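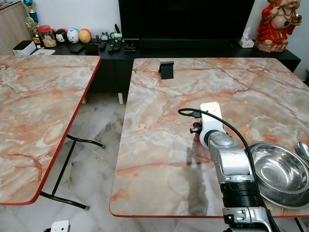
I've spent most of this week arguing with a depth filter, so if I sound a bit frayed that's why. The filter belongs to Erus, the little perception package I've been poking at in the evenings, and its one job is to find the tabletop and hand everything above it over to the planner. Easy, you'd think! Except a shiny steel bowl on a glossy marble-patterned top is pretty much the worst thing you can give it. The bowl reflects the light, the table reflects the light, and Erus cheerfully decides there's a hole in the furniture where the bowl ought to be. The planner then thinks the hole is free space (lovely, let's put an elbow in it) and plots a path straight through the rim.

My first fix was to turn the confidence threshold up to 90. It got rid of the phantom hole, and it also got rid of the phone stand, which is small and black and doesn't give you many points to begin with. Back down it went. Then I tried averaging over 26 frames instead of two, and that looked gorgeous in the viewer as long as the arm stayed perfectly still. As soon as it moved, I got a long smeary ghost of the gripper trailing behind it, and the planner refused to go anywhere near that either.

Catinca Văduva read my moaning on the Zosivero list and asked whether I was masking out the arm before or after the plane fit. After. I was doing it after. So every time the arm came low over the table, a load of its own points were getting into the fit and tipping the plane up at one side, and I'd been blaming the bowl for the lot.
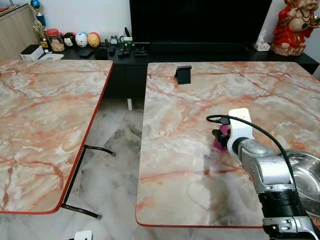 Swapping the two steps was a four-line change and took me until midnight, mostly thanks to a transform I'd named badly in August and had to untangle first. I've also stopped asking Erus to see the inside of the bowl at all. It looks for a bit of rim, fits a circle, and the planner gets a fat cylinder to stay out of. Crude, but I'm happy with crude.

There's still the commit at line 827 of the config loader that Octavian Sandu keeps telling me to revert. He's probably right. It reads the gripper offset twice, and if the second read comes back empty you get zero and no warning whatsoever. I'll do that next, then have another go at getting the joint limits out of the old Gondmont file, where half of them are in degrees and the rest are in radians with no label on either.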